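Chapter 6: Keeping Paper in Order
Oct 29, 2024
4 min read

Offices kept letters long before they had a way of finding them again. The trading house at Pellness, founded in 1836, tied its post in bundles by month and put the bundles in a chest. By the first April it held almost 3000 letters, and a clerk could lose a morning looking for one.

Sorting by subject came later. Each kind of paper was given its own place, and the place was given a name. 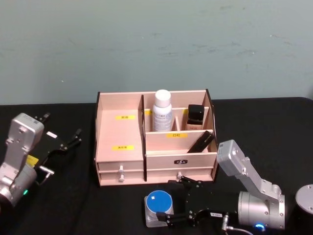 A former clerk at the Driltis office recalled that the names caused more quarrels than the papers did, as two people would seldom file the same bill under the same word.

This chapter deals with three systems: by date, by name and by number. We begin with dates, the oldest of them.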